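Members' News: Our afternoon at the Werkix open day in Felby

Those of you who were at the November meeting will remember that we had promised ourselves an outing once the worst of the winter was over, and I am very happy to report that we managed it. Eleven of us went over to Felby (it would have been more, but the minibus had to be back early) to see what the people at Werkix get up to in the old furniture showroom behind Skorkovholm.

I had driven past that building I don't know how many times and always supposed it was still full of wardrobes. The downstairs has kept its showroom bays, and several of them are still laid out as rooms, which suits the present tenants very well, as their whole business is teaching robots to cope with ordinary homes. We were met at the door with coffee and some very good almond biscuits from Yüksel, the bakery across the road, and then split into 2 parties so that everybody could get near enough to see.

Our guide was Alper Tuncer, a patient man with a lovely quiet way of explaining things, though one or two at the back did have to ask him to speak up. He began by telling us that a robot arm learns a household job much as a child does, by being given a great many goes at it. A real arm is slow and expensive and has to be watched, so a good part of the teaching is done with a gripper held in a person's hand. It has a camera fixed to it, and the person simply goes round picking things up and putting them down again while the camera records it all from the gripper's own point of view. Later on, the recordings are used to train the arm. I hope I have that right – I wrote it down on the back of the parking ticket.

The part I enjoyed most was the bedroom, where the job was sorting out a bed with all sorts of bits and pieces left on it. It might have been my granddaughter's room on a Saturday morning! Alper said that a tidy bed teaches the machine very little, and that soft things and see-through things are what trouble it most. Cloth changes shape as soon as you take hold of it, and clear plastic is hard for a camera to make out at all. Every one of us who has hunted for a pair of glasses on a bedspread nodded at that.

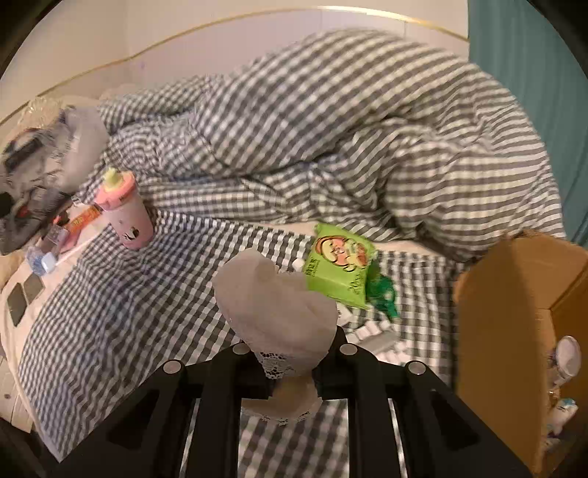 Picking things up among the checked bedding, one piece at a time.
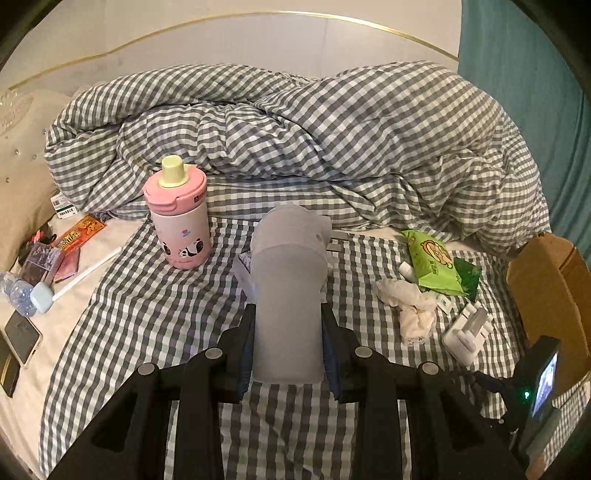 Does the person holding the gripper have to be an engineer?
Anyone with a reasonably steady hand can learn it in a morning, we were told, and the team rather likes having people who have never done it before, as everybody reaches for things in their own way and the machine needs to see plenty of different ways. What does take practice is going slowly and not snatching, and remembering to let go cleanly at the end.

After that we were each allowed a try at a table in the next bay, with wooden spoons, a tea towel and a tin of buttons. I am sorry to say I dropped the tin. It is a stranger feeling than you would expect, squeezing a handle and watching the fingers close a little way off from your own, and the tea towel was far harder than the spoons. Our youngest member managed to fold hers in half, and was given a round of applause and the last of the biscuits.

We finished upstairs, where a proper robot arm was putting cups on a shelf. It was slower than I had imagined and went about it very carefully, with a little stop before each cup as though it were thinking it over. On the sheet pinned up beside it we could read that it had managed 89 cups out of the last hundred, which led to a good deal of talk on the stairs about whose crockery they had been using for the other eleven. (Plastic, I was assured.)

There were plenty of questions over the second cup of coffee, many of them about whether such a machine would ever be let loose in a real home and what it would cost. Alper wouldn't be drawn on either, beyond saying that he would want it to be a great deal better with socks first. He was very frank about how much it still gets wrong, and I think we all liked him the better for it.

Werkix have kindly said they would have us back, and they have places for 26 next time, so please do put your name on the list by the kitchen door if you missed out. The floor is level throughout and there is a lift to the upper storey, but do bring a cardigan, as the showroom is on the chilly side. Anybody who left a green umbrella in the minibus can collect it from me.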